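The Table, Mostly
Posted by Isla Yule, Apr 29, 2018

A small gallery about one table. People who came for the kitchen will have to wait, as the kitchen is still in boxes and the boxes are still in the hall. 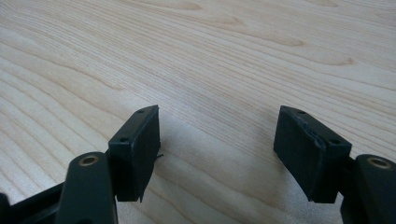
The top, with its amber streak. Guests put their plates down on this and then move them to look at it.

I bought the table in December from a house clearance in Paridik, where it was listed as "desk or similar, pale". It cost 56 pounds and a further 18 to a man with a van who thought I'd overpaid and said so at every junction. I had gone for a bookcase. The bookcase had gone to somebody with a bigger van.

The light wood is what got me. Most of the furniture I grew up with was the colour of strong gravy, and my mother polished it until you could see your homework in it, upside down. A pale table seemed a bit daring. It also shows every drop of beetroot, as I found out during my first week with it.

On the grain

I've become a bore about the grain. It runs on the diagonal in long thin lines, some of them straight and some wandering off into arcs and stretched ovals, like a map of somewhere hilly drawn by a person who was enjoying the pencil. In places the lines crowd up into ripples. Elsewhere they spread out and take it easy.

Then there's the streak, which bends over like a flame in a draught. My brother says it looks like a fox's tail. My neighbour says it looks like a stain, and has been offered coffee at her own house ever since.

I don't know what the wood is. I've been told ash, with great confidence, and then oak, with greater confidence, by two men in the same shop. They were still discussing it when I left.

On the finish

Smooth, with a faint sheen to it. In strong light part of the top goes so bright that the pattern nearly fades out, and for a while you own a much plainer table. I've moved it twice on account of this and have now put it back where it started.

The clearance people thought it might be a Standberg. There's no label and no stamp, and I've been underneath with a torch. Lazăr, who mends chairs at the end of my road and has opinions on glue, had a look as well and said it could be a Standberg if I wanted it to be. I've decided I'm not bothered, and only bring it up with visitors who seem likely to be impressed.

For anybody who wants the care routine, it's a cloth. I did buy a tin of Civard wax, which recommends 19 minutes between coats. I've read the tin several times and it lives in a drawer. The table looks fine and I don't trust myself with a second coat of anything.

Rules of the table, so far: no hot pans, no felt tips, no beetroot. Elbows are allowed. Jigsaws are allowed if finished by the weekend, and the one with all the sky in it has been given back to my brother.

Chairs are the next problem. I have 2 and they don't match each other or the table, and one of them has to be sat on with a bit of forethought. Lazăr has promised to take a look at it when he's done with the ones already in his window.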